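Ticket 391 — Marks on tabletop, Saline table
Product: Iduvwood Saline, light finish
Opened by: Inese Butkienė
Handled by: Daithí Ó Néill, surface care
Status: Open, waiting on customer

Problem as reported
The table has been in use since February. There are dark marks on the top that don't come off with a damp cloth, and a gray patch lower down that seems to be getting bigger. I have tried dish soap twice. I want to know if this can be cleaned or if the top needs to be replaced.

Reply, 10:20
Thanks, Inese. Please don't use any scouring powder or a green pad until we know what the marks are. Can you send a picture taken in daylight, and tell us if you can feel the dark marks with a fingernail?

Customer, 14:05
Picture attached. My nail does not catch on the two dark ones near the top. The big smudge feels the same as the rest of the wood. There are a couple of fainter marks to the left that I had not noticed before. They look like pencil to me.
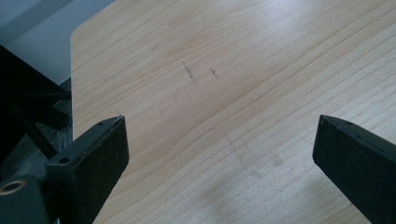

Steps sent to customer
1. Faint marks on the left: white vinyl eraser, light pressure, along the grain. Brush off the crumbs.
2. Two dark scuffs: same eraser first. If they stay, put a drop of Miltumetti wood soap on a soft cloth, rub for 20 seconds, wipe, dry.
3. Gray smudge: wash the whole board with the soap solution, edge to edge. Washing only the patch can leave a ring. Let it dry for 8 hours before judging the color.
4. If the smudge is still there when dry, stop and write back. The finish may be worn, and more soap won't help.

Customer, 17:40
Step 1 worked. Scuffs are lighter but still there. I have washed the top and it is drying now. Do I need to oil it after?

Reply, 17:55
No oil yet. If the patch stays gray we would suggest a light sanding with 300 grit and a fresh coat — the Jankauskaitė store carries both. Send another picture once the top is dry and I'll confirm. Leaving the ticket open.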